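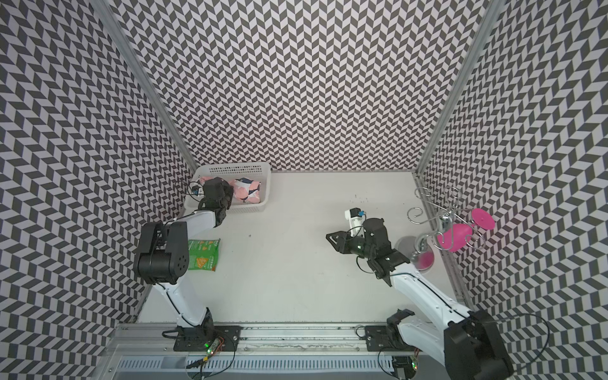 By the Clostside household tips desk
Posted 23 April 2022 in Tidying and Small Chores

Every few weeks a reader writes to us and asks the same thing: when can I stop picking things up from the floor? They have seen a video in which two robot arms fold a towel or put away the cups, and they want to know if they should wait for this before they buy another storage basket.

My short answer is: buy the basket. My longer answer is below, together with some tips which I learned by thinking about how a machine must do the job. I worked for some years in a small repair shop, where we had one automatic arm for moving parts, and it taught me more about keeping order than my mother did. (She tried very much.)

What machines can do now

Picking up one thing and putting it in one place is possible. If the thing is firm, has a clear shape and lies alone, an arm with two fingers can take it well. A cup is quite good. A box is very good. In our shop the arm moved the same metal part 633 times in one week and we had to help it 2 times. But the part was always the same part, and it always came from the same side.

At home it is never the same part. Look into a basket with a cloth pouch and some other piece of fabric in it, and you have already a difficult job. Soft things change their shape when you touch them. The fingers close on one and can pull the other one with it. A snack bag is difficult in another way, as it can slide, and if you press too hard you have crumbs.

Then there are things like a mug tree. For us it is easy to hang a cup on it, we do it while we talk on the phone. For a machine, the handle must meet a thin curled arm at the correct angle, and shiny wire is not always easy for cameras to see. I would put this chore in the group "maybe, with patience".

My own list, from easy to hard:

Moving a firm box from the floor to a shelf: yes.
Putting a small soft thing into an open basket: yes, often.
Hanging a cup on a stand: sometimes.
Taking one cloth from a basket with many cloths: sometimes, slowly.
Sorting a whole kitchen drawer: not yet.
Cleaning up after children's dinner: please do not wait for it.

Tips that help you today, with or without a machine

1. Use baskets with open tops and low sides. A lid is one more step, and tired people skip steps. With plastic mesh you can also see from outside what is in there.

2. Push the basket into a corner. In the middle of the floor it travels every time somebody touches it. In a corner, two walls hold it for you, and you can work with one hand.

3. Do not mix soft things and food. Put a half-full bag of chips in a cupboard with a clip on it. I once found tortilla chips in a bag of clean socks, and I washed everything again.

4. Give the mug stand a free side. Turn it so that the arms you use most point to you, and leave a hand's width of free space there. Hang the heavy cups low, and one on each side, so the stand does not lean.

5. Keep small items away from the foot of the stand. They hide there, and you find them only when you lift it to wipe.

6. Wipe the surface before you sort, not after. Small dark crumbs on a pale surface are easy to see, but once they stick under a cup they stay there for weeks.

7. Work from one side to the other. In the shop we always cleared the bench from left to right. At home I do the same with the floor, and it took me 41 minutes for the whole living room in March, when before I needed all the evening.

About the robots in the shops

Readers ask also about buying. The floor cleaners are useful if your floor is free, so you still must pick up first. Arms for the home are another story. They need a fixed place to stand, good light, somebody to set them up and somebody to set them up again when you change the table. For a workshop with one repeated task I would say yes, calculate it. For a family kitchen I would keep the money.

If you have a small workshop and you use an arm for sorting or packing, please write to us what it picks up well and what it drops. Soft goods interest me the most. Letters with a list of the failed items are very welcome, and I will put the best ones on this page.

Next time: how to remove old shelf labels without glue marks.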